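Memau: inventario de papeles y cartulinas para encuadernación

Contenido
Tabla única en CSV (UTF-8, separador punto y coma) con más de 2000 registros de papel, cartulina y cartón usados en el taller de Fetolthorpe. Cada fila corresponde a un lote, no a una hoja.

Campos
id_lote: entero, sin ceros a la izquierda
proveedor: texto libre; grafía sin normalizar (Ó Gríofa aparece también sin tildes)
gramaje: g/m², según etiqueta del fabricante
fibra: larga, corta o nd
acabado: mate, satinado, verjurado
defectos: códigos separados por coma
ubicacion: cajón y estante

Códigos de defecto
MO mota o punto oscuro
MN mancha difusa
DB doblez o pliegue
AM amarilleo en el canto

Un lote sin código no se ha revisado. Los revisados sin defecto llevan SD.

Problemas conocidos
Los lotes procedentes de Bosport no tienen dirección de fibra. El gramaje de 70 se introdujo en dos columnas durante la migración de mayo; se conserva la primera. Las humedades relativas superiores al 20 % se guardaban como texto en la versión 1 y se han retirado en la 2.

Mantenimiento
Esquema: Afroza Miah. Revisión de códigos: Janaka Sheikh. Las correcciones se envían como parche sobre el CSV, con una fila por cambio y sin reordenar.

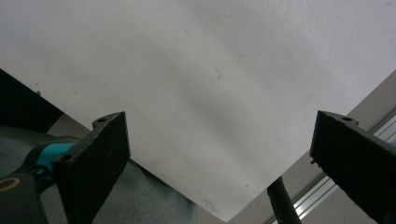 Superficie mate blanquecina con motas oscuras pequeñas (MO) y una leve mancha parduzca (MN).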